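Plikex Opens Small-Appliance Reuse Workshop at Villa

September – Plikex has opened a workshop for used kitchen appliances on the ground floor of the Villa building. Blenders, hand mixers, toasters and coffee grinders that households no longer want will be checked there, cleaned and passed on to community kitchens.

The workshop takes in 50 appliances a week to begin with. Plikex expects to handle 2000 in the first year. Parts that cannot be used again go to the recycling firm Clasa, which also supplies the collection bins.

"Most of what comes in is missing a lid or a gasket, or has a worn plug," said Osvaldo Sanna, who manages the workshop. "A blender is a simple thing. If the jar is clear and the base sits flat, we can usually do something with it."

Work is done at white tables in an open room with counters and shelving along the side. Jars are handled separately from their motor units, and each one is looked over at the rim, the spindle and the collar before it is put back into use.

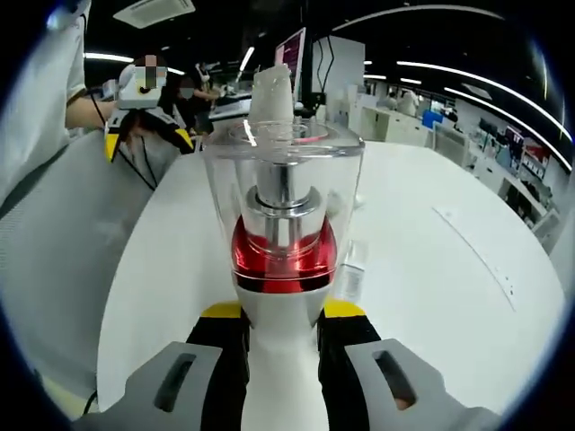
What the workshop accepts

Blenders and blender jars, with or without lids
Hand mixers and stick mixers
Toasters and sandwich makers
Coffee grinders
Kettles, if the cord is whole

Microwaves and anything with a cooling unit cannot be taken. Items should be emptied and wiped before drop-off. Loose blades should be wrapped in newspaper and marked.

Drop-off and pickup

Drop-off is at the side entrance from 9 a.m. to 4 p.m. There is no charge. Community kitchens that would like to receive appliances can sign up at the front desk – the first 50 places are open now, and a waiting list will be kept after that.

"We ask kitchens to tell us what they cook and for how many people," said Sveva Zuccaro, who runs the sign-up desk. "A place serving soup every day needs a different blender from one that makes a few smoothies."

A second drop-off point at Ivov is planned for the spring. Opening hours there will be announced by Plikex.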